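Hateo toy and game room – progress report to Calent, November 2023

Hello everyone at Calent,

Time for me to tell you what's been going on with your grant, and I'm happy to say there's plenty! The last time I wrote, the sorting room was mostly boxes and good intentions. We still have boxes (I think we'll always have boxes), but now there's a system, and most days it works.

A quick reminder of where we were. The grant was $2000, to be spent on setting up a proper sorting table for donated toys, buying the baskets and small storage, and getting the first big batch of wooden toys checked and ready to lend. So far $495 has gone on baskets, bins, labels and a label printer that I've grown very fond of. The Bühler shelving is ordered and I'll send the receipt once it's been delivered, together with the one for the second set of bins. I know you wanted everything in one go and I'm sorry it's coming in pieces.

The sorting itself is where I've spent most of my time. Wooden toys are what people give us most, and they nearly always arrive mixed up – pieces from three different stackers in one bag, blocks with no box, a base with a peg and not one ring to go on it. My first plan was to deal with each bag as it came in, and that was hopeless. Now the baskets go out on the table first, loose pieces get sorted into them by set, and anything with a base stays out on the wood where we can try pieces on it. It's slower at the start of a session and much quicker by the end.

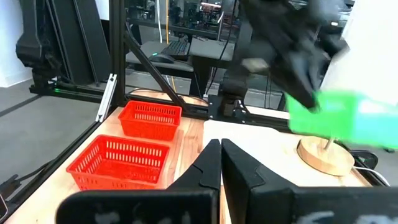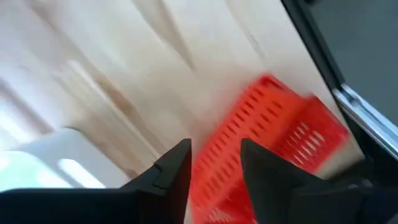 Red baskets on the sorting table

I went back and forth on the baskets, by the way. I'd asked for lidded boxes in the application, and we did try a few, but lids wander off and you can't tell what's inside without opening every single one. Open plastic baskets with slots in the sides are easier to live with. They rinse out in the sink, they're light enough to carry two at a time, and the red is easy to spot from across the room, so fewer of them disappear into the kitchen. The lidded boxes haven't gone to waste, they hold the puzzles.

As for results, we have 67 sets complete, cleaned and labeled, with a card in each one listing the pieces. Shape stackers and block sets make up the biggest share. I'd hoped to be further along with the train tracks, but those are a puzzle all of their own (so many connectors that nearly fit!) and I've put them aside until the shelving is up. Incomplete sets go on a wish list by the front door, and families have been really good about bringing in odd pieces from home.

A few things haven't gone to plan. The Flollska play kitchen we were promised came with a cracked side panel, and I've decided against lending it out until it's repaired. The cleaning takes longer than I put in the budget as well. Painted pieces need wiping by hand and then drying flat overnight, and I had allowed for one cleaning session a week when it's really two. I'm not asking for more money for that, I'd just like to move a little from the printing line to cover cloths and soap, if that's all right with you. Let me know if you need it on the proper form.

Next up is getting the shelves in and moving the finished sets off the floor. After that I want to write down how we sort, in plain words and on one page, so a new person can walk in and start without me hovering over them. I'd like to open for lending in January, on Saturday mornings to begin with, and add an afternoon if enough people come.

You're very welcome to visit before then. The side door sticks, so give it a good push. I'll send the receipts and the updated budget sheet separately, and the sheet has a new tab for cleaning supplies, which I've left blank until I hear from you.

With thanks from all of us at Hateo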